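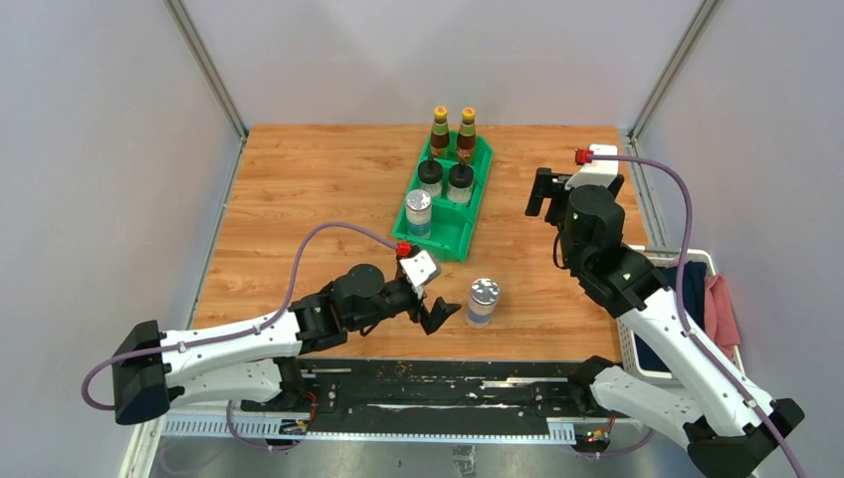
Chutima Srithong packs crates for a living, and she has opinions about them. I met her in September 2023 in Flutcombe, where she runs Intarasuk, a small delivery pantry that brings sauces, dry goods and jars to homes in the town and up the hill to Wirberg. I had asked for half an hour. She gave me the whole afternoon, and tea.

She started with 2 customers and one cardboard box. "The box became soft in the rain," she said. "I carried it the last part in my arms like a baby." After that she bought plastic crates with low partitions, and she has not gone back to cardboard.

I asked her what the partitions are good for, when they are so low that a bottle stands high above them. She laughed at me a little. "The partition holds the feet. If the feet stay, the head stays." Bottles go at the far end of the crate, side by side. Jars with lids come in the middle, and the cylindrical containers are for the front, where the customer's hand arrives first.

She always packs from the back to the front. When I tried it myself, I began with the front, and then I had to reach over everything with a bottle in my hand. She let me do it and said nothing until I had finished.

Green was not a plan. The supplier in Zerkuscombe had 40 crates in green and would not split the lot. Now people know them. "They call and say, I still have your green one," she told me. Most crates come back in the same week. In March she lost 5, and she still speaks about it.

She does not like to close a crate that has an empty compartment. Sometimes an order is short and there is no other way - then she folds a cloth and puts it in the hole, so that the neighbors do not travel. But if one container is still standing on the table, she looks for its place before she does anything else. "I don't start the next crate. I finish this one."

Her working day begins early, and on a busy morning she prepares 8 orders before breakfast. Her nephew drives. He is not allowed to pack, she said, and she did not want to explain that further.

Before I left, I asked if she would like a bigger place. She thought for a while. "A longer table, yes," she said. "A bigger place, I would only have to sweep it."

Comments

marrow_lane: We are on the Wirberg round. I am afraid one of the 5 is in our shed. Will bring it back!

Tobin K.: What does she do with very tall bottles? Mine fall over even with dividers.

hedgeside: Back to front, of course. I have been doing it wrong for years.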